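Betreff: Re: [Küchenrunde] Einräumen der Übungsküche, Schubkasten und Bretter
Von: Xuelian Hou
An: Küchenrunde
Datum: 28. Januar 2026

Hallo zusammen,

Minoru Takeda schrieb:

> ich habe die Liste für die Arbeitsplatte fast fertig. Offen ist noch, ob
> die grüne Schüssel in den Kasten mit der Schiene kommt oder in den
> Oberschrank. Und bleiben die Messer vorne? Toshiko meint, die Bretter
> nehmen zu viel Platz weg.
> Minoru

die Schüssel bleibt im Kasten. Im Oberschrank kommt Toshiko nicht an sie heran, und für den Kasten haben wir sonst keine Verwendung. Die Schiene an der Seite lassen wir dran, Kazuhiro will ihn im Juli wieder einbauen.

Die Messer bleiben vorne bei den Brettern. Der Teller mit dem Stoffobst bleibt auf dem Brett stehen, die Kindergruppe fragt jedes Mal danach - Banane und Melone bitte nicht wieder in die Spielkiste räumen. 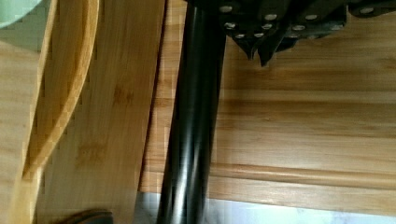
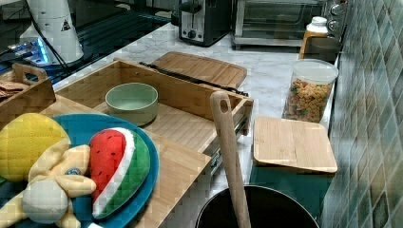
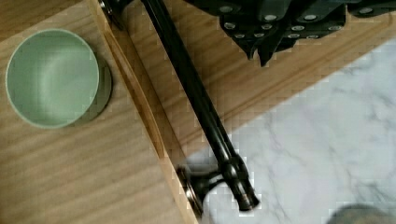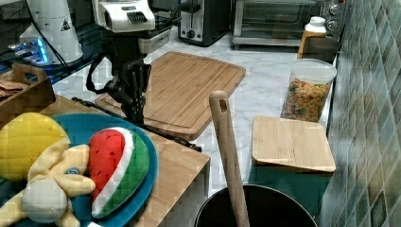

Was noch zu tun ist

1. Toaster und Minibackofen bleiben hinten stehen. Bitte nach dem Frühstück die Krümel ausleeren.

2. Bretter nach dem Abwasch hochkant trocknen lassen und erst dann hinlegen. Zwei von den alten sind schon verzogen, die nehme ich mit nach Hause und öle sie.

3. Für das Öl habe ich bei Jatuvwood angefragt. Die Dose reicht für acht Bretter, wir brauchen also nur eine.

4. Der Kasten mit dem Griffloch bleibt auf der Arbeitsplatte. Wer etwas hineinlegt, bitte so, dass man ihn noch am Griff tragen kann.

5. Fumiko bringt sechs Haken für die Geschirrtücher mit. Wohin sie kommen, ist noch offen - ich wäre für die Innenseite der Schranktür, an den Fliesen hält bei uns nichts.

Minoru, trägst du die Schüssel und den Teller noch in die Liste ein? Dann drucke ich sie aus und hänge sie in den Flur.

Viele Grüße
Xuelian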